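Flallent 12-Slot Bench Mat and Driver Set: my review

I take apart old desktop computers for fun (and for parts, if I'm being practical), and I'd been making do with a kitchen drawer screwdriver for way too long. So I finally ordered the Flallent set, and I've had it out nearly every night since it came!

The drivers are great. The handles are fat enough for my tired hands and the magnet tips hold on nicely when you're working around a power supply, where there's never enough room for your knuckles.
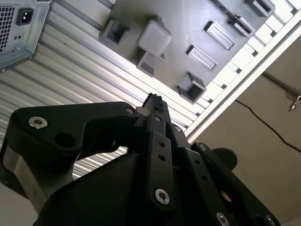 The mat I like a little less. It's grippy and it rolls up small, but the 12 little screw slots are shallow, and one bump of the elbow sends everything into the next one over. My old Irkel tray was ugly — really ugly — but it had deep cups.

Where the set really earned its keep was around the motherboard. The slim plastic pry tool slides in beside the memory slots without me holding my breath, and I wouldn't want bare metal anywhere near a processor.

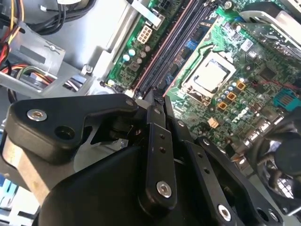
Nwankwo: I have the same set and the pry tool bent on me by August. Nice drivers though, no complaints there. Does yours still feel stiff?

Mine's still stiff, but I'll keep an eye on it. I paid 70 dollars, and for that I'd expect a spare in the box. The zipper on the case is also kind of scratchy, and I do wish the lid opened flat.
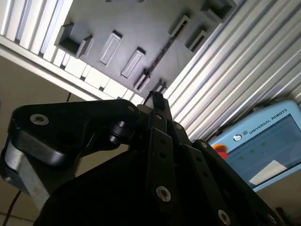 I'd still buy it again for the drivers alone. Four stars from me, and if they ever sell the mat with deeper slots I'll be first in line.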